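Chemist's counter to open in Lidodmont from February

1 November 2018

Residents of Lidodmont will be able to collect prescriptions in the village again from February, when a part-time chemist's counter opens in the old post office on Pilkington Road. The village has been without one since the last shop shut, and most people now take the bus to Vumiritz.

The counter will be run by Karine Campbell, who already has a shop in Vumiritz. It will open 3 mornings a week to begin with, and will also sell everyday items such as toothpaste, plasters and cough sweets. 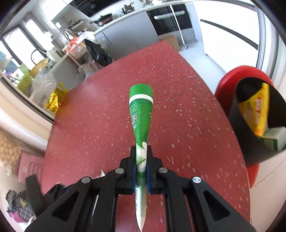
Will prescriptions be made up in the village?

Most will be made up in Vumiritz and brought over by van the same morning, so patients should order a day ahead.

The parish council backed the plan after a survey last winter drew 518 replies. Laurier Gosselin, who chairs the council, said the bus fare and the wait had come up again and again. "People were losing half a day over one box of tablets," he said.
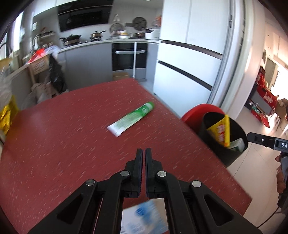
Toothpaste is among the everyday items planned for the new counter.

Rent has been set at £200 a month for the first year. The council will also pay £3,919 towards a ramp and a wider door - work that Harvey Caron's firm is due to start before Christmas.

Not everyone is happy with the hours. Liette Li, who lives on the Vurker estate, said mornings were no use to people who work

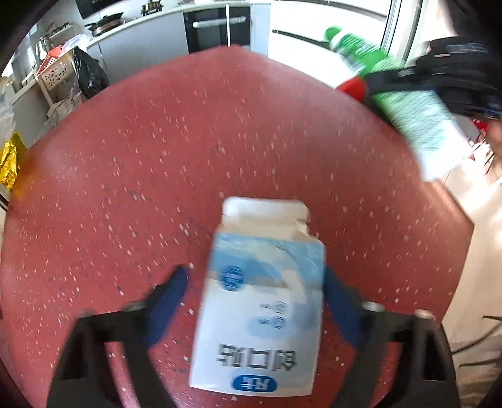 in town and get home after five. Ms Campbell said she would look at a late opening once she knew how busy the counter was.

Patients who want to move their prescriptions can pick up a form at the village hall.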